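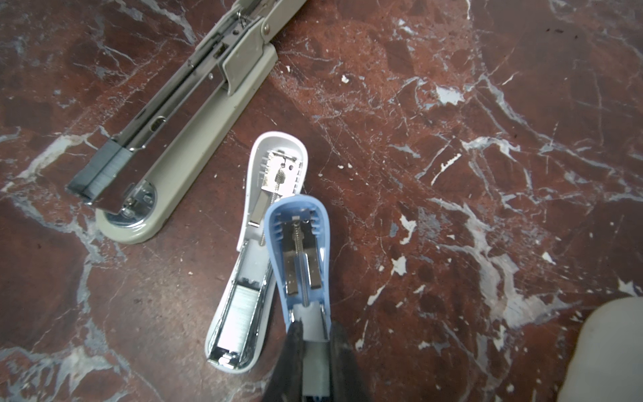 Home | News | Products | Press | Contact

Brivine opens print and binding shop in Skinley

SKINLEY, Sep 15, 2023 – Brivine, a maker of notebooks and small booklets, has opened its second shop in the old post building in Skinley. The shop offers printing, folding and binding for private customers, schools and small companies.

The company started in Illeck, where it still has its main workshop. Many customers from Skinley were until now ordering by mail, and they asked often for a place where they can see the paper before they buy. The new shop keeps 18 kinds of paper on the shelf, and samples of each can be taken home free of charge.

Together with the opening, Brivine presents Harju, a new series of booklets with soft cover. Harju booklets come in 3 sizes and can be ordered from one single copy. The text can be brought on paper or sent as a file. Orders given before noon are normally ready on the next working day. Larger orders are made in Illeck and need more time, which is agreed with the customer in advance.

"We wanted a shop where a person with a small family cookbook is served in the same way as a company with a big order," Brivine said in a statement. "We are thankful for the kind welcome we received in Skinley."

Evening courses in simple bookbinding will begin in February. Registration is possible in the shop or by telephone.

The Skinley shop is open from Tuesday to Saturday and closes at 19:00. The opening hours in Illeck stay without change.

Press contact: Brivine, Press Office, Illeck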